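Ticket 707: Windik arm kit, gripper misses or pinches ball in sort exercise (simulator only)

**Product:** Windik desktop arm kit with the Kirneck simulator package
**Plan:** Flullix classroom support
**Priority:** Normal
**Status:** Waiting on customer, see last entry

### Reported problem

We run the Windik arm in the Kirneck simulator before we let anyone touch the real one. The pick exercise that comes with the kit has worked for us since April. After the last package update it fails most of the time. The arm moves over the tray, points the gripper down, lowers, and closes. Then one of two things happens:

- The fingers close and the ball squirts out sideways and rolls to the tray wall.
- The fingers stop short, the log prints `GRASP_TIMEOUT`, and the arm goes back to home with nothing.

No changes on our side to the exercise file. We reinstalled once. Same result. The real arm on the bench picks fine with the old package, so I don't think it is a wiring or motor issue.

### What we tried before opening this ticket

1. Restarted the simulator and reloaded the exercise.
2. Deleted the cache folder and let it rebuild.
3. Lowered the closing speed from 40 to 30 in the exercise settings. Fewer lost balls, more timeouts.
4. Swapped the ball for the cube from the same parts library. The cube picks every time.
5. Ran the exercise on a second computer with a different graphics card. No difference.

Log from a failed run:

```
[sim] exercise loaded: pick_ball_tray
[arm] approach ok
[arm] descend ok
[grip] close cmd speed=30
[grip] contact L
[grip] contact R not found
[grip] GRASP_TIMEOUT
[arm] return home
```

The left finger reports contact and the right one does not. It is always that way around. I am including the low point of the approach, with the gripper over the orange ball in the clear tray.

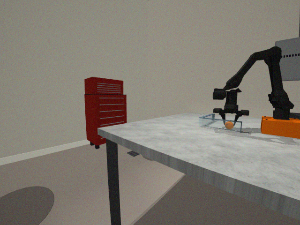
*Posted by the ticket owner, robotics lab account | 11/4/19 | Category: Simulator / Grasping*

The fingers look close enough to me on both sides, so I would expect two contacts. The ball is near the front side of the tray in this run. I have also had it fail with the ball in the center, so I don't think the wall is the whole story, but I can't rule it out.

Things I would like to know:

- Did the update change the finger shape or the ball size?
- Is there a way to see the contact surfaces in the viewer?
- Can we go back to the older package without losing our saved exercises?

### Reply from Flullix support

Thanks for the log. It helped.

The update changed the contact model for the right finger. The finger you see in the viewer is the same as before, but the hidden shape used for contact was replaced with a simpler one, and it sits slightly too far out. Flat-sided parts are wide enough to hit it. A ball is not, at least near the bottom of the fingers.

To see the contact surfaces, open View, then Debug, then Contact Shapes. The shapes draw over the model in green. If the green outline on the right finger does not follow the finger down to the tip, you have the faulty file.

Please try the following:

1. Close the simulator.
2. In the package folder, open `gripper_contact.cfg`.
3. Find the line `right_tip_mode = simple` and change it to `right_tip_mode = mesh`.
4. Save, start the simulator, and run the exercise at the default speed of 40.

Mesh mode is slower. On older computers the frame rate may drop during the close.

You can go back to the older package. Export your exercises first (File, Export All). The rollback tool does not keep them.

### Customer update

Contact Shapes shows what you described. The green outline on the right finger stops above the tip and leans outward.

Changed the line to `mesh` and ran a batch overnight. Out of 280 runs, all but seven picked the ball and carried it to the drop point. The seven failures were all with the ball right up against a tray wall. In those the log shows contact on both fingers and then `SLIP`, so that looks like a separate problem.

The frame rate does drop on our older machine. Usable, but the arm jerks while the fingers close.

One more thing. The Qin add-on, which we use to record runs for grading, resets `right_tip_mode` to `simple` each time it starts. I have made the file read-only for now.

### Reply from Flullix support

Confirmed on the Qin add-on. It writes its own copy of the gripper settings at startup. Read-only is a safe workaround, but remember to undo it before the next package update or the installer will stop with a permission error.

The wall slips have been moved to their own ticket. For that one, please send:

- A full log from one `SLIP` run
- The exercise file
- The value of `tray_friction` in your settings

A corrected contact file for the right finger is in testing. This ticket stays open until you have had a chance to try it with `right_tip_mode` set back to `simple`.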